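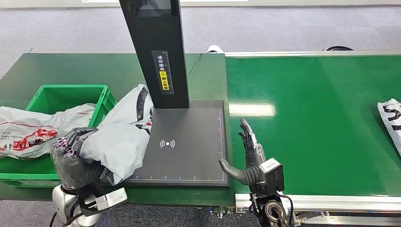
Light gray mailer bag on the scanning platform table, green conveyor on the right

Mikudbridge Community Board > Local Programs > Civic leadership course, who has done it?

harkum_side
Posted 3/26/25

Hello all. I moved to Medina four years ago and I am thinking to apply for the Mikudbridge civic leadership course, the one that begins in July. The fee is 554 dollars and my employer will not pay it. I would like to hear from people who finished it. Is it useful for a person who does not own a business and does not know anybody in the city hall? English is my third language, so I am also a little afraid of the speaking parts.

oldferry
I did it three years ago. We were 15 in the class. You meet one full day each month, and every month has a theme: schools, water, courts, health and so on. The day about the water system was the best for me. I had paid my bill for years without knowing who decides the price.
The speaking part is small. Each person presents for a few minutes at the end, and you may read from paper.

plarby_reader
I will say the opposite, sorry. For 554 dollars I expected more than a bus tour and a sandwich. The speakers were polite, but they gave the same talk they give to everybody. When I asked why the Harkum branch library closes so early, the answer was "we are looking at it." You can go to the council meetings for free and learn the same.

oldferry
plarby_reader, you can go, yes. But do you go? I never went to one meeting before the course. Now I go when something on the agenda touches my street. The free door was always there and I did not use it.

plarby_reader
I go to most of them. Maybe this is why the course was thin for me.

T. Nair
Hello, my name is Thenmozhi Nair and I help with the selection of participants, so please read my answer with this in mind.
Two corrections. First, there is a reduced fee. You must ask for it on page two of the form, in the box "other information." I agree it is a bad place and I have asked to move it. Second, the format has changed from last year. The afternoon is now for a group project, and the group chooses the subject itself. Last year one group worked on the bus shelters in Plarby and wrote to 1000 households. They received 43 answers, and they took those answers to the council.
To harkum_side: we do not look for business owners only. In the last class we had a school cook and a retired surveyor.

plarby_reader
43 from 1000 is not many.

T. Nair
No, it is not. The group wrote this in their report also. But the council did put the shelters on the agenda.

beanrow
Does anybody know if you can miss a day? I work shifts and cannot promise every month.

T. Nair
You can miss one day. If you miss two, you can finish with the next class and you do not pay again.

beanrow
Thank you, this helps.

harkum_side
Thank you to everybody, also to plarby_reader. I did not know about the reduced fee - I looked at the form twice and did not see it. I think I will go to one council meeting first and then decide. Do I need to register to sit and listen?

plarby_reader
No. Sit near the front, the microphones are bad.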